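Home | Reviews | Workshop | Contact
2 min read

Nilier hand care kit, after 220 hours

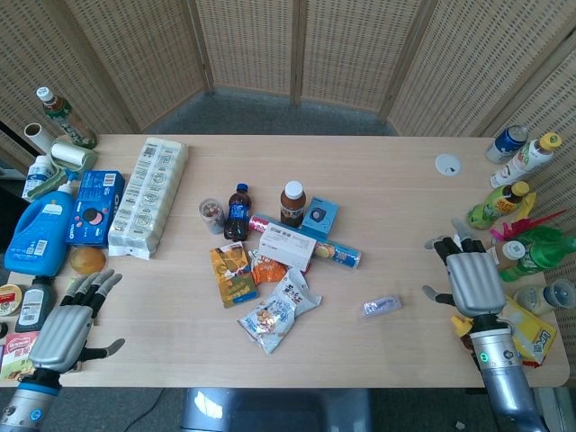 I look after one machine with two hands, and I bought this kit for the finger joints. The small brush is very good – it goes between the ribs of the palm without scratching. The grease I like less, it is too thick for the thumb. The hex keys are marked clearly. For 16 euros I would buy it again, but please, Nilier, print bigger letters in the manual.

Comments

Petrică Neagu: Does the grease work for the wrist?

Billar: I use it there, no problem until now.

Mahawong: Mine came without the brush.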